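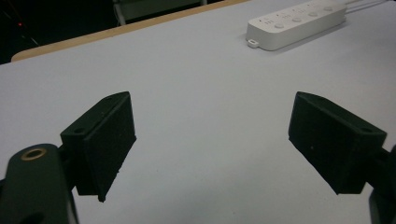 Home - Back issues - Recipes - Swaps - Write to us

The great Wemodwood bread month

Well, I did it. I baked all our bread for the whole of May and we didn't buy a single loaf, unless you count the baguette I ate in the car park at Wireck (I don't).

I should say I'm not a natural baker. My last go at sourdough was a grey puddle that lived in the fridge until I lost my nerve and binned it. So I kept things simple this time, with ordinary dried yeast, strong white flour and a bit of wholemeal when I felt virtuous. The mill at Awwad sells flour in 15 kilo sacks, which sounded mad until I saw how fast we go through toast. Mind you, getting the thing up the stairs was a workout and I'm still finding flour on the landing.

The first week was bricks. Lovely smelling bricks, but bricks! I was using water straight from the cold tap and then getting bored and baking too soon. Once I started making the dough before bed and leaving it in the fridge overnight, everything got easier - a softer loaf, a better crust and no standing about in my dressing gown waiting for something to happen. 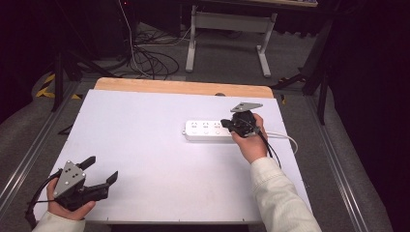 Salt was my other big lesson. I forgot it twice, and a loaf without salt tastes like a flannel. I now weigh it out first and put it in the bowl before anything else.

The best of the lot was an oat and honey one, baked in a tin with the lid on for the first half and off for the rest. It went in nearly 70 minutes before lunch and was gone by the time the soup was. I'll put the recipe in next month if I can read my own handwriting.

Will I keep it up? Two loaves a week, I think, and I'm buying the crumpets.

Comments (3)

oatcake8: Cold tap water is fine if you give it long enough. I leave mine till teatime.

Vurik baker: Please do print the honey one! Does it freeze?

hilltop: Had the same sack. Keep the lid on tight or you'll get weevils, ask me how I know.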